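工单主题：右手抓瓶时拇指丢力，瓶身打滑
提交人：Filipa Rocha
项目：Marinho 分拣台
状态：处理中

大家好，又是我，又是右手……先把情况说清楚，省得 Renzo 再来问一遍（开玩笑的，你尽管问）。

现象是这样的：机器人从绿台面上抓横放的橙色瓶子，手指合拢到一半，控制端突然报“握力反馈超时”，手指随后回到半张开的状态，手臂却还在按原轨迹走。昨天跑了100次抓取，成功92次，剩下的8次全是这个报错。左手一次都没报过，所以我一开始就怀疑是右腕那一段的问题。
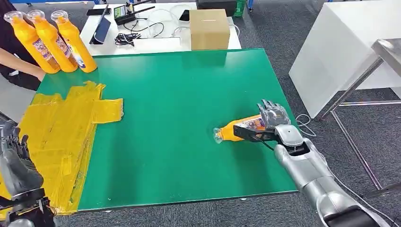
右手抓取横放的瓶子，手指在标签上方

我试过的东西按顺序写一下：

1. 重启手部控制器。没用，上午又报了。
2. 把握力上限调低一档。报错还在，瓶子倒是更容易滑了，已经改回去。
3. 换了手腕通讯线。当时特别高兴，连着9次都没事，结果下午两点多又来了，唉。
4. 把反馈采样间隔从默认值改成4000微秒。报错少了，可手指动作明显变钝，我不太想留着这个设置。

还有个安全上的事，我觉得比丢力本身更要紧：报错以后手臂不停。正常逻辑应该是手部一超时，整条手臂就减速停住，对吧？现在它会带着半张的手继续往前推，台边要是有人正伸手摆瓶子，就很悬。Gonçalo 已经同意，修好之前摆瓶子必须先按暂停，手离开台面再恢复，急停也得有人看着。请大家真的照做，别嫌麻烦！
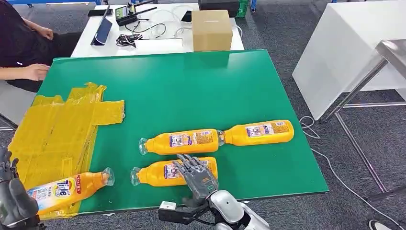 接着说日志。我把报错前后的记录拉出来对了一遍，发现每次超时之前，腕关节都刚好转过同一个角度，再往外一点点就断。换线之后还会出现，那我猜是腕部里面的接头松了，或者线槽太紧，转到那个位置就被扯住。也可能是我想多了，Sylvie 你以前拆过这个型号的手腕，帮我看看这个思路靠不靠谱？

回复（Sylvie Landry）：
思路没问题，先别拆。断电以后用手慢慢转腕关节，到那个角度停一下，量接头通不通。手臂不停那个问题我另开一张工单给 Anderson，优先级调到最高，别跟这个混在一起。

回复（Filipa Rocha）：
收到！刚量完，转到那个角度确实会断，往回一点又通了，重复了好几遍都一样。备用接头我找 Sirkamero 那边要了，到货就换。采样间隔先恢复默认，换完再跑一轮100次，结果贴在这张工单下面。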